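Home Care > Upholstery > Your Questions

Looking after a fabric sofa: the questions we get most

By Anjani Nair
Updated in July
12 comments | 40 shares

I've been answering letters about couches since 2017, and I still enjoy every one of them (even the one about the beetroot dip, which took the two of us most of a winter to sort out). The same worries come up again and again, so I've gathered my usual answers in one spot. Put the kettle on and have a browse.

How often should I vacuum the seat?

Once a week if you've got kids or a dog, and once a fortnight if it's just you and a book. Use the soft brush head and go slowly, with the suction turned down a little. I like to do the arms first, then the back, then the seat, so that whatever falls gets picked up at the end. Lift the cushions if they come off, and run the crevice tool along the folds, where crumbs and grit love to settle in.

My beige couch has gone a bit grey. Is it ruined?

Oh, I doubt it! Pale fabrics pick up colour from jeans, newspapers and plain old skin, and it builds up so slowly that you only notice when you move a throw rug. Start with a good vacuum, then check the care label before any liquid goes near it. A W means you can use a water-based cleaner, an S means solvent only, and an X means vacuum and nothing else. If you have the all-clear for water, try a little mild soap on a white cloth, somewhere hidden, and leave it overnight to dry before you decide.

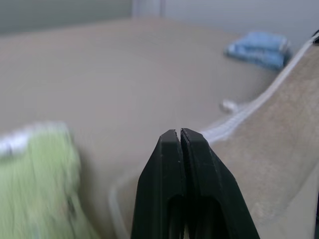 What can I do about pilling on the fabric?

A battery fabric shaver is the tool I'd reach for. Hold the cloth flat with your free hand, keep the shaver moving in small circles and barely press at all. Empty the little catcher often, as a full one drags. Most new fabric pills for the first few months while the loose fibres work their way out, and then it settles down nicely.

The seat has gone wavy and loose. Can I fix that at home?

You often can, if the cushions have zips. Take the insert out, give it a good shake and a day in the fresh air, then put it back with the corners pushed right in. Adi Harahap, who taught me upholstery, used to wrap a tired insert in a layer of polyester wadding, and it's still my favourite trick. If the cover is fixed to the frame, I'd ring an upholsterer and get a quote.

Should I use a protector spray?

I'm in two minds, to be fair. It buys you some time with a spilled cuppa, but it wears off the arms and the front edge first and needs doing again. Open the windows, test a patch, and keep the cat out of the room until it's dry.

Filed under: Fabric, Cleaning, Living Room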